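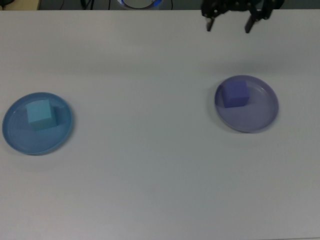 Home | Local | Business | Schools | Sports | Events

Robot arms draw a crowd at Clutero open day

10 October 2019

PRILLDEN — Clutero opened its workshop on Vidal Street to the public for the first time since moving into the building in June, and 142 people signed in at the front desk over the course of the afternoon.

The company writes software that lets robot arms handle small objects. Most visitors went straight to the back room, where an arm was set up over a table with plastic plates and foam cubes. Staff gave it short jobs, such as picking up a cube from one plate and putting it down on another, and changed the layout between runs.

Tsung-han Siu, who runs the test group, led the demonstrations and took questions between them. He told visitors that the foam cubes are used for the first round of tests on any new version of the software.

"They're light, they're cheap and they don't break anything," Siu said. "If it can't do the cubes, there's no point giving it a coffee cup."

He said a color close to that of the plate under it can be harder for the software to pick out, and that the group includes matching colors in its tests for that reason.

The arm ran 102 trials during the open day, according to a tally kept on a whiteboard by the door. Siu said the cube was dropped or missed in 16 of them. Several of the misses came late in the afternoon, when the blinds on the west side were opened to let some air in and the light on the table changed. The blinds were closed again and the runs went on.

Visitors were kept behind a line of tape on the floor while the arm was moving. Children were allowed to pick the starting plate and call out the color of the cube to be moved, and the line for a turn reached the hallway for much of the day.

Two classes from Prillden Middle School came in the early afternoon, before the general public was let in. They were shown the arm and then a second room, where staff explained how a job is recorded and played back on a screen.

Some questions were about jobs. Siu was asked more than once whether the arms would end up at the Dulline packing plant on the edge of town. He said Clutero has talked with Dulline about sorting small parts but has no agreement with the plant, and that the software is not ready for a full shift.

"Right now it needs one of us standing next to it," he said.

Clutero has 16 employees in Prillden and expects to hire 2 more by the end of the year, both in testing. Applications are being taken at the front desk and by mail.

The company said it plans to hold another open day in June. School groups that want a visit before then can call the office to set up a time. Parking is behind the building, with the entrance on the Vidal Street side.

Share 16 | Comments 2

Home | Local | Business | Contact us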